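Seklow Household Tasks Grant – progress report, second period
8th February

Hi all, and thanks for the extra week on this one. I know the last report was heavy on parts orders and light on results, so I'm going to get straight to the chores.

Where we are

We've logged 1,362 attempts since the grant started, nearly all of them some version of "take this out of that and put it somewhere sensible." If you've ever cleared out a junk basket in a hallway you know the job. Soft stuff on top of hard stuff, everything leaning on everything else, and a container that moves when you bump it. You asked me in the fall whether a machine can do that yet. My answer is sometimes, slowly, and with me hovering!

Most of this period went to mixed bins, meaning cloth and a hard object together.

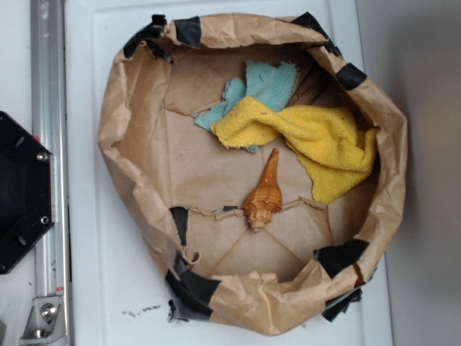 I'd expected the cloth to be the headache and the hard things to be easy. Towels do give us trouble, but a towel is forgiving – grab it nearly anywhere and something comes up. A shell has a fat end and a skinny end and a shiny, curved side, and if the fingers close a little off center it wants to roll away from them. We had the same problem with the spoons at the Samach site, so I should have seen it coming.

The Wukidix planner (the one you approved in the revised budget) has helped with picking an order. It used to go for whatever was nearest. Now it will look at a pile and leave the cloth alone if the hard object is already in reach. I like that a lot. It still gets confused when two cloths overlap and treats them as one big one, so we'll sometimes end up with both in the air when we only wanted the top one.

Speed is the sore spot. A full bin takes 4 minutes on a decent run, and my own time with one hand and a coffee in the other is a few seconds. I don't think anybody at home would put up with that, though a shop back room overnight might be a different story, and the folks at Ďurica have said they'd like to talk about returns sorting.

The wrist view is also giving us blur during quick moves. We've slowed the last bit of the approach, which costs time we don't really have, and I'd like to try a shorter exposure before we settle on that.

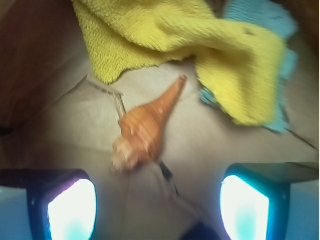
What's next

Another 40 bins, with the fabrics changed out so we aren't just getting good at the same towels.

Two-cloth piles as their own test, scored separately.

A visit to Ďurica, if the travel line can stretch.

Money

We've spent 80 percent of the equipment line and much less of the travel. I'd like to move some across for spare finger pads. I'll send the form separately.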